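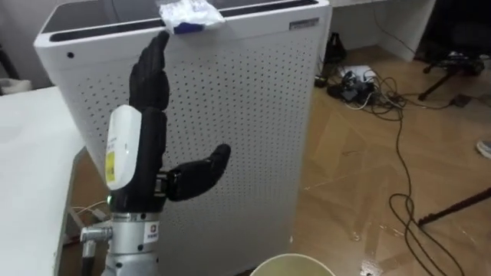 Head camera view, hand raised in front of the air purifier, bag on top of the unit.

Ticket: Head camera and room camera out of step in recorded episodes
Project: Toprak (pick up and put in bucket)
Site: Etcombe, small room
Recorder: Vumov
Status: Open, workaround in place
Priority: 2

Problem
Episodes exported from Vumov since the October update load without errors, but the room camera lags the head camera and joint log. In the worst episode the offset is 27 frames. The policy trained on this batch closes the hand too early. Batches recorded before the update replay correctly.

Steps tried
Restarted the recorder between episodes. No change.
Swapped the network cable on the room camera. No change.
Lowered head camera exposure. No change, setting restored.
Compared clocks on the robot computer and the recording PC. They drift apart over a session. Time sync was off on the PC after the update. Turned it back on.

14:10
Recorded 3 test episodes with sync on. Two are clean. The third starts clean and slips after the operator pauses teleop with the bucket already in the hand.

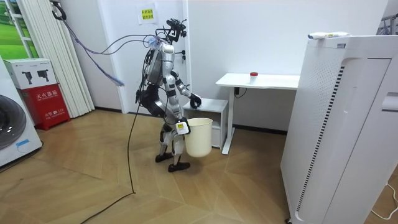 The slip begins at the pause and stays constant to the end of the episode. Vumov keeps writing joint states during a pause but drops room camera frames, then numbers the next frame as if none were missing. The export script lines up by frame number and ignores the time stamps.

15:35
Changed the Pimov export script to match on time stamps. Re-exported the third test episode. Hand contact with the bucket rim now falls on the same step in both views. Gaps are marked as missing and are no longer filled.

Affected data
About 2,000 episodes. Raw files are intact, so nothing has to be recorded again. Episodes with no pause still need the clock drift corrected before they go back in the training set.

Workaround
Do not pause teleop inside an episode. End it, label it "aborted" and start over. Check time sync on the PC before the first episode of each session.

Remaining
Re-export the full batch. Retrain from the last good checkpoint. Report the frame numbering fault to the Vumov maintainers with the third test episode attached. Ticket stays open until the re-export passes the offset check.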